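The great odds and ends sort-out
12/07/2018
Posted by Shagufta Awan

So the bits and pieces have finally been dealt with! I've been threatening to do it since May, when I went looking for one hinge pin for the side gate and ended up on my knees with the contents of an entire biscuit tin spread round me. I never found the pin. I did find a curtain hook, a bicycle bell with no lid, and a key I'm fairly sure belongs to the flat on Hosa Street that we left years ago.

If you've been reading for a while you'll know I love a sort-out. Wardrobes, spice drawers, the cupboard with the hoover in it, I'm happy with any of them. But the small metal stuff has always beaten me, mainly because every piece of it looks as if it must belong to something. You can't throw away a bracket! The minute it's gone a shelf will come down and you'll need exactly that bracket.

My system up to now was tins. Shortbread tins, a tea caddy, the round one that had Mum's sewing things in it until she wanted it back. The trouble with tins is that you can't see in, so you open every one of them, stir it with a finger, sigh and put the lid back on. Then you go to Vesero on the ring road and buy a new packet of whatever it was, and the spare ones from that packet go in a tin. You can see how it got to this stage.

The first job was somewhere to work. I wanted a clear, hard surface I didn't have to be precious about, with good light, where I could tip things out and leave them if the phone rang. The kitchen table is no use for this (I did try, and then it was teatime). What I settled on has had a hard life already. It's pale and patchy, with scuffs and scratches all over it, and there's a whitish residue in places that has started to flake. I gave it a going-over with a stiff brush before I started, and I've decided I don't mind the rest. There's something very freeing about a surface you can't spoil.

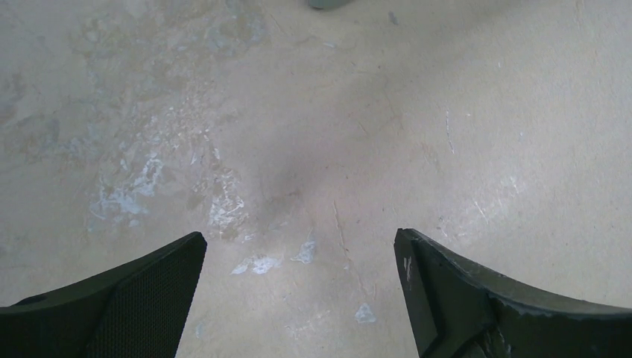 Do you need to wash old metal bits before you put them away?

A wipe with a dry cloth is enough for most of them. Anything greasy can have a quick go in warm water with washing-up liquid, as long as it's completely dry before the lid goes on.

With that settled I started tipping out. One tin at a time, which I really do recommend, even though the temptation is to go for the lot and have a glorious heap. I did the glorious heap the last time and it stayed a heap for most of a week. With one tin you can see the end of it. I set the oven timer for 10 minutes a go, carried it out there with me, and stopped for a stretch each time it pinged.

My piles were very simple. Things I can name and will use. Things I can't name but that look important. Things that are broken. The second pile was by far the biggest and I had to be quite strict with it in the end. If a piece was bent, or badly rusted, or was plainly half of something and the other half had gone, it went for scrap. I kept a few mysteries, I'll admit. There's a curly sort of clip that is so well made I couldn't part with it, and I'm going to take it to my brother-in-law, who'll either know straight away or pretend to.

Some happy finds along the way:

The allen key for the bed. We've been tightening that bed with the wrong one since we moved in.

A little brass number plate saying 516, from the allotment shed door. The shed has long gone, but I'm going to screw the number to the new water butt stand anyway.

Two cup hooks that match the ones under the shelf in the kitchen, so now the big blue mug can hang up with its friends instead of living by the kettle.

A magnet! I'd forgotten we had one, and it made picking up the tiny screws a pleasure. I'd put the magnet inside a sandwich bag, sweep it over the screws, then turn the bag inside out and pull the magnet away. I did this far more often than I needed to.

Then the storage. I went back and forth for ages about this. I was very taken with a set of little drawers from Flarnosel, the sort with a label holder on each front, and I still think they're lovely. But I know myself. I would fill in all the labels in my best writing and then in a month I'd be shoving picture hooks in the one marked washers. What I need is a big container I can see into a bit, with a lid that goes on properly, and some smaller bags inside it. A lidded box I can carry with both hands and put on the shelf when I'm done. No stirring!

The see-through part matters more to me than I thought it would. Even a bit of a tint doesn't bother me. I can get the gist of what's in there, and if I've put the bags in standing up, I can get what I want without emptying the thing. I also like a flat lid, as it gives me somewhere to rest the packet I'm in the middle of sorting.

I've been keeping mine towards the back while I work, so the front stays free for whatever has just been tipped out. It sounds a fiddly thing to care about, but I began with the container right in front of me and spent the whole time reaching over it. Pushing it back made everything easier.

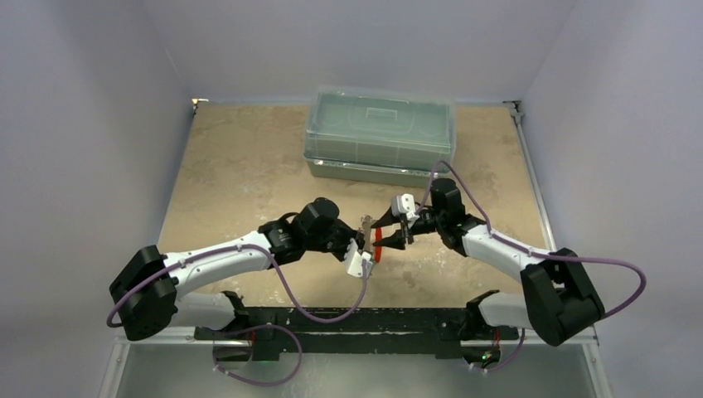
The big lidded container in its spot at the back, with plenty of working space at the front.

For the bags I used the resealable kind, medium size, and wrote on them in marker before filling them (trying to write on a bag full of screws is no fun at all). I've kept the names as plain as I can. Hooks. Hinges. Bed. Bike. Gate. "Gate" is empty at the moment apart from a spring, but I live in hope of that pin.

Cost, for those who always ask: the bags were a few pounds from Vesero, the marker I already had, and I gave myself a budget of £14 for anything else. I spent most of that on a new stiff brush and a pack of felt pads for the dining chairs, which have nothing to do with any of this but were right by the till.

The tins have mostly gone to the Mirani Centre for their craft mornings. I kept the tea caddy. It has tea in it again, after I'd washed it out several times, and it looks very smart next to the toaster.

Next up is the drawer with the batteries in it – some of them new, some of them flat and all of them rolling about together. If anyone has a good way of keeping the two apart, please leave me a comment, as I'd like to start on it before my sister comes to stay.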